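Flanholm Student Robotics - Help Desk
Ticket 503: Left thumb slow to close, apple into bin task
Opened by: Petrenko team
Posted 5/19/25
3 comments | 2 shares

Problem

We are the Petrenko team, working on the sorting task for the July showcase. The robot has to pick up an apple with the left hand, carry it to the small cream bin and let go over the opening. The right hand stays open and out of the way for this task.

The fingers close when told to. The thumb starts late. When it does move it catches the side of the apple and pushes it across the table towards the bin. The fingers then close on nothing and the program waits until it times out.

It happened on 16 of our first 35 tries. The same program worked before we updated the Trurnance hand software, so we think it is to do with that, but we also changed the start position in the same session, which was a mistake on our part.

Set-up

Brown wooden table, white panels behind. Bin in the middle with the lid open before the run starts. Apple to the left of the bin. Both hands start low over the table with the palms facing in. 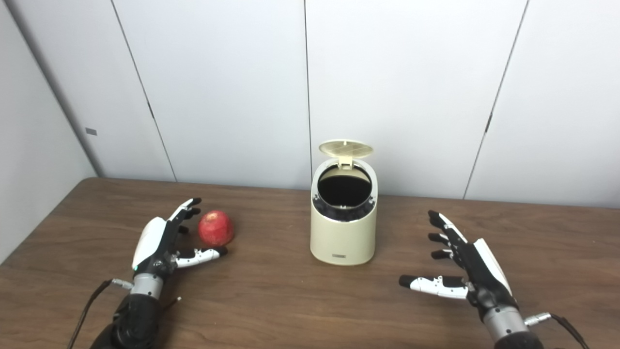
The start position is saved in the Flakell planner as "table_low". The old one was "table_mid" and we still have it. Grip force is on the default setting and we have not touched the finger limits.

What we tried

1. Restarted the planner and both hands. No change.

2. Checked the cable connector at the left wrist. It was pushed fully in. We took it out and put it back anyway. No change.

3. Ran the thumb on its own from the hand test page. It opened and closed with no delay, ten times in a row. So we don't think the motor is at fault.

4. Went back to "table_mid". The thumb was still late, but the hand came in from higher up and did not push the apple so far. We got more picks this way, though some were poor and the apple turned in the grip on the way over.

5. Read the log from a failed run. The thumb command goes out 186 milliseconds after the finger command. In the logs from before the update they go out together.

Reply from help desk

Thanks for the log, that was the useful part. The update added a setting called thumb_delay. It is meant for flat objects, where you want the fingers down first. It is switched on for every grip type by default, including round ones. Open the grip file for the left hand, set thumb_delay to 0 and save. Then reload the file from the planner menu. Restarting does not reload it.

Please put the start position back to "table_low" before you test, so that only one thing is different.

Steps that fixed it

1. Set thumb_delay to 0 in the left hand grip file.

2. Reloaded the grip file from the planner menu.

3. Set the start position to "table_low".

4. Ran the full task with the apple in the same place as before. The thumb now goes under the apple while the fingers come over the top, and the hold is good enough to carry it to the bin.

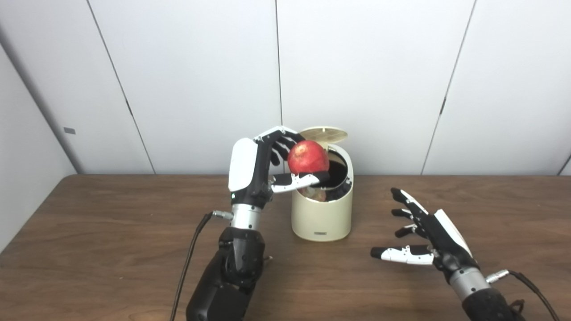
5. Made the same change in the right hand grip file, as we will need it for the second half of the task.

Still open

The release point is a bit close to the rim. We would like to raise it, but the planner gives a reach warning if we go much higher. We will open a separate ticket if moving the bin nearer does not sort it out.

Status: Solved
Label: hand software, grip file, left hand

Contact the help desk | © Flanholm Student Robotics | Back to top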